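The Bin Beside My Chair

I have been trying to throw less away since April, and the whole project has come down to one round beige bin on a gray tile floor.
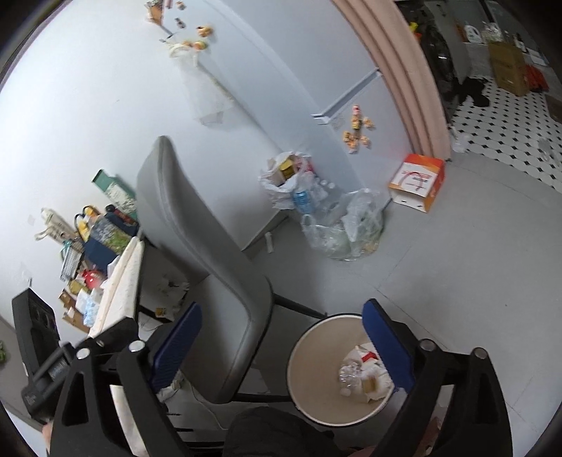
Solange Carré thinks I have it backwards. Get rid of the bin altogether, she told me, and you'll be amazed how fast you stop bringing wrappers into the room. She has lived without one in her workroom for 2 years and walks every scrap down the hall to the kitchen. I tried it for a while and ended up with pockets full of paper (and one very sad trip through the washing machine), so the bin came back.

What I did change was how I use it. No liner, for a start! I used to buy bags in boxes of 120 and change them whether they were full or not, which meant I was mostly throwing away bags. Now I tip the bin straight into the big one outside and give it a wipe. It's smooth inside, so that's a ten-second job unless somebody has been at the yogurt.

I also started looking at what was in there. Crumpled white stuff, always. Crinkly clear plastic, nearly always, and usually a bit of something red that used to have candy in it. The candy is my own fault. The clear plastic bugged me more, so I called Lucienne Guillot, who teaches a home-sorting class at Findwood, and she asked what I was buying that came in it. Well, everything. Tea, pens, cards, the batteries. She told me to pick one thing and fix that before I touched the rest. I picked tea, and I now buy it loose in a paper sack that lasts me into the next season.

The table behind my gray chair is another story. It's crowded, it has been crowded for as long as I've had the cream cover on it, and every so often I slide something off the top and find out it should have gone in the bin last year. Callum Treloar, my editor, wants me to clear it for the next issue. I've told him I'll do the half by the chair.

Contact the magazine | © 2021 Findwood | Back to top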